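Folding long sleeves so they actually stay folded. Quick version, typing this between loads.

You need a flat surface bigger than the shirt. Bed is fine, padded table is fine, a couch is not. I put an old sheet down first, wrinkled or not, doesn't matter. Fabric grips fabric a bit and the shirt stops sliding off on you.

## Before you fold

- Do it soon after the dryer stops. 10 minutes, tops. After that the creases set and you'll be smoothing forever.
- Turn everything right side out. Sleeves too! Reach in and pull the cuff through.
- Buttons: top one and one in the middle. Skip the rest.
- Shake it once, hard, holding the shoulders.

## The fold

1. Lay the shirt face down. Collar away from you.
2. Smooth from the middle out with a flat hand. Back first, then shoulders.
3. Take one sleeve by the cuff and pull it straight out to the side. Gentle tug, no yanking, knits will grow on you.
4. Fold that side in to the middle of the back, sleeve comes along with it.
5. Now the sleeve is sticking out past the other side. Bend it at the shoulder so it runs down toward the hem, flat along the fold.
6. Same on the other side. The second sleeve lies right on top of the first.
7. Hem up to the middle, then up again to the collar. Flip it over.

You should have a rectangle. If you have a trapezoid, step 4 went crooked, go back to there. No need to start over.

## Where it goes wrong

Nearly always the sleeves. People fold the body nice and neat and stuff the sleeves in at the end, and then teh whole thing has a lump and the pile leans.

Melati Ngui taught me to do the cuffs first and I fought her on it for years. She was right. If the shirt lands in a heap, don't poke at the middle of it. Find a cuff, get hold of the very end, and draw the sleeve out till it's one narrow strip. Then the other one. The body mostly opens up by itself once both arms are out and you only have to flatten it.

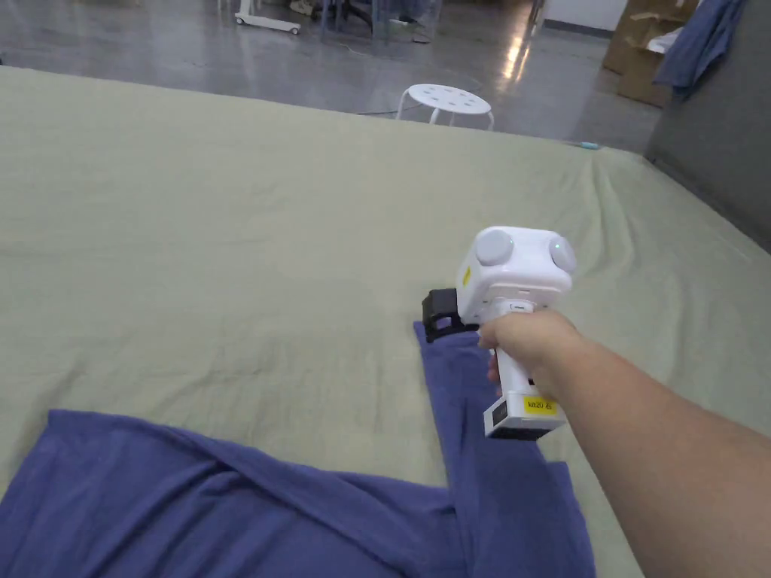
Slippery stuff is different — stop after the sides are in and roll from the hem up. A folded slippery blouse comes undone the minute you touch the drawer.

Thick sweatshirts: one fold up from the hem, not two. They go on the bottom of the stack.

## Stacking

Piles of 4 for sweaters, 10 for thin tops. Higher than that and you wreck the pile pulling one out. Folded edge facing front so you can grab one without dragging its neighbor along.

I do almost 40 pieces on a Sunday and the sleeves are most of the work. Gets faster. Kids can do steps 1 to 3 if you do the rest.

Fitted sheets are a seperate page, still writing that one.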